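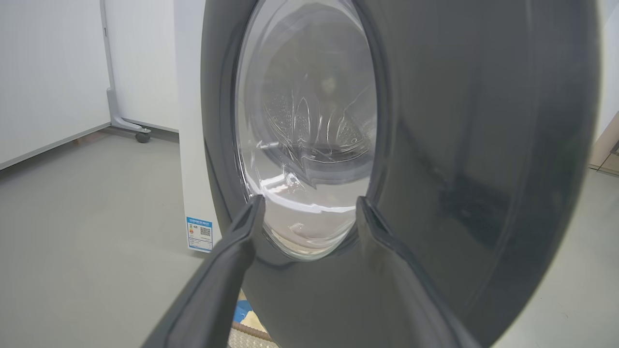
# Laundry at home: what I do with a front-loading machine

Last updated June 2022

I have washed clothes in three countries and with many kinds of machines. When I moved to the apartment in Birar I had a front-loader for the first time, and in the first year I made most of the mistakes which are possible to make with it. I collected my notes on this page. They are written for a small household with ordinary clothes.

## Keep the door and the seal clean

The rubber seal behind the door is the place where the bad smell begins. Water stays in the lower fold, and with the water come lint, hair and small coins. After the last wash of the day I pull the fold open with one finger and wipe it with an old cotton cloth. It takes less than a minute.

The glass should be wiped also on the inner side. Hair likes to stick there, and if it lies between glass and rubber the door can leak a few drops. I use only warm water with a little dish soap. Vinegar I used before, but I stopped with it on the rubber. The mechanic who repaired our old machine told me that it makes the seal hard over the years.

Afterwards leave the door open a little, the width of a hand. If you have small children or a cat, keep it closed and open it when they are out of the room. Always look into the drum before you start.

## The detergent drawer

In most machines the drawer comes out completely when you press the small tab inside. I take it out once per month and put it in the sink with hot water. The softener part is always the worst one. An old toothbrush reaches the corners well. Don't forget the empty space where the drawer was sitting - there is often black mold on the ceiling of it, and you see it only with a flashlight.

## How much detergent

Too much detergent does not wash better. It stays in the towels and makes them stiff, and it feeds the gray film in the drum. Our water in Birar is soft, so I use 2 tablespoons of liquid for a normal load, and for a half load one is enough. With hard water you will need more. The water company usually tells you the hardness if you call them.

If you want to know whether your towels are full of old detergent, wash one alone at 60 °C with nothing in the drawer and look through the glass after ten minutes. If there is foam, it comes from the towel.

## Loading

- Shake every piece before it goes in. Sleeves and pant legs make knots when they go in as a ball.
- Leave space at the top of the drum, so that a flat hand fits over the clothes.
- One heavy thing alone, for example a bath mat, will make the machine jump. Put two or three towels with it.
- Close zippers, but open the shirt buttons. Closed buttons pull on the thread.
- Bras and thin socks go in a net bag.
- Check the pockets. A paper tissue in dark clothes is one hour of work.

## The filter

Behind the small cover at the bottom front is the drain filter. I clean it 4 times in a year. Switch off the machine and pull the plug, put a baking tray and a towel on the floor, and turn the filter slowly. There can come up to 19 ounces of water, even when the drum looks empty, so have a second tray ready. Never do it directly after a hot wash.

In ours I found hair pins, a button from my winter coat and the cap of a pen. Screw the filter back firmly and run a short rinse. Look at the floor before you put the cover back.

## A hot wash for the machine

If you wash mostly at low temperatures, the drum needs a hot cycle sometimes. Once per month I run the longest cotton program at the hottest setting, without clothes, with a spoon of powder detergent. It should be powder with bleach in it. The liquid kind does not have it.

## Drying in a small apartment

In summer all goes on the balcony. From October we dry inside, on a rack in the bedroom with the window a little open and the door closed to the hallway. Hang the thick things on the outer bars and the thin ones in the middle. I give jeans an extra spin before hanging, and they are dry one day earlier.

Shirts I hang wet on plastic hangers, with the collar up, and pull the front straight with both hands. Most of them do not need the iron after this. Sweaters lie flat on a towel, and I turn them over in the evening. Wooden hangers left marks on two of my white blouses, so they stay in the closet now.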